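3.2 Collecting demonstrations by hand

We gathered 664 demonstrations with the Buvmont hand-held gripper and 100 more by remote control. The second number is small because our operators, six patient people, came to regard the remote rig as a form of punishment. With the hand-held tool, a person simply does the task while the wrist camera records, and the policy later learns from that view alone.

The wide lens takes in nearly everything, including the demonstrator. We did not mask out clothing. Severino Paredes argued that a policy defeated by a shirt deserved to be, and the results in Section 5 mostly bear him out. We dropped 16 recordings in which tracking failed, all of them during fast wrist turns. Figure 3 gives a typical view between grasps, with the room on its side, as the policy must learn to accept it. 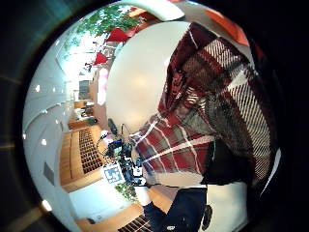
Figure 3. Wrist-camera view from the hand-held gripper, with plaid shirt and blue-and-white marker.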